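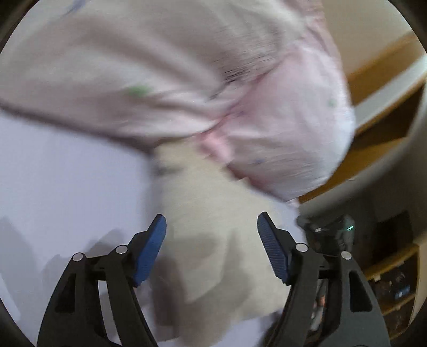

Good afternoon, and thank you to the organizers for the invitation. My subject is the renaming of an established company, and in particular the period between the decision to change a name and the day the new one appears on an invoice. Most published advice concerns the choice of the word itself. The larger share of the work lies in finding every place where the old word is still in use. A name behaves much like printed fabric. A green spot on pink cloth may fade and still be plainly visible among the folds, and an old trade name will remain legible in contracts, email signatures and customer habits long after the sign over the door has been replaced.

Slide 2. Background to the case
The company now known as Guvitz traded for many years as Dobre, the surname of its founding family. The name served well in its home market. Difficulties began when the firm opened sales offices abroad and found three unrelated businesses using the same surname, one of them in an adjoining line of trade. The board approved a change of name in September and asked for a shortlist before the end of the year.

Slide 3. The shortlist
Roughly 200 candidates were collected from staff and from an outside agency. Four reached the board. Two were withdrawn after legal review. Of the remaining pair, Rumano was preferred by the sales department but was judged to tie the company too closely to one country. Guvitz has no meaning in any language the company sells in. Some directors regarded this as a weakness, and the minutes record a long discussion. (Pause here. Invite a show of hands on which name the audience would have selected.)

Slide 4. Product names
The company's sports line, Tisport, kept its name. Retailers knew it, the registration was secure, and research showed that buyers seldom connected it with the parent firm. Speakers on this subject often recommend a single family of names. The evidence in this case did not support one.

Slide 5. The inventory
Before the announcement, each department listed the places where the old name appeared. The combined list ran to 2000 entries. It included bank mandates, domain records, safety labels, a telephone greeting and the wording of two staff pension documents. Labels and bank mandates took the longest to correct. Departments should be given a written template for this exercise, as free-form lists proved difficult to merge.

Slide 6. Announcement
Employees were informed first, suppliers on the following morning, and the press that afternoon. The old web address continues to forward to the new one. Mircea Bratu, who supervised the transition, has advised that forwarding should remain in place for as long as correspondence arrives under the former name.

Questions will be taken at the end of the session. Copies of the inventory template are available from the registration desk.

Filed under: Naming & Brand Strategy, Talks
14 shares | 2 comments
Contact | Copyright 2022 | Back to top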